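How to descale a kettle without starting a feud

3679 views | 30 comments | Share

Anyone who lives in Sosstead knows the water. It arrives through the tap looking perfectly innocent and leaves a small limestone cliff behind in your kettle. I ignored mine until the tea came with a crust, and I'd suggest you start sooner.

You need white vinegar or citric acid. I prefer citric acid, as vinegar makes the kitchen smell like a chip shop that has given up. It's sold in tubs near the baking things, or near the cleaning things, depending on who stacked the shelves.

1. Unplug the kettle and tip out whatever is in it. If it has a mesh filter in the spout, pull that out.

2. Half fill the kettle with fresh water, plug it back in, boil it and switch off at the wall.

3. Add two level tablespoons of citric acid, slowly. It will fizz and spit. Keep your face elsewhere.

4. Leave it for up to 30 minutes. Tell everyone in the house. Then tell them again, and put a note on the lid, as somebody always fancies a cuppa at minute four.

5. Pour it away, wipe the inside with a soft cloth and rinse 4 times. Boil one full kettle of plain water and throw that out too.

The filter gets its own bath. Sit it in a small bowl of warm water with a teaspoon of the same stuff, then go over it with an old toothbrush. Retire the toothbrush afterwards, somewhere well away from the bathroom.

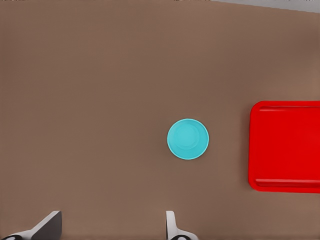
Mwanaisha Ogola wrote in to say that vinegar works just as well if you open a window, and that four rinses is fussy when two have always done her.

Two it may be, in Grallevville, where the water is soft and people have time for opinions. I'm sticking with four. Do the whole thing again in July, or whenever the crunch comes back.

Related
Getting tea stains out of mugs
Why your iron is spitting at you
Limescale on taps: a losing battle
The shower head, part two

Contact | © Sekalby Household Notes | Back to top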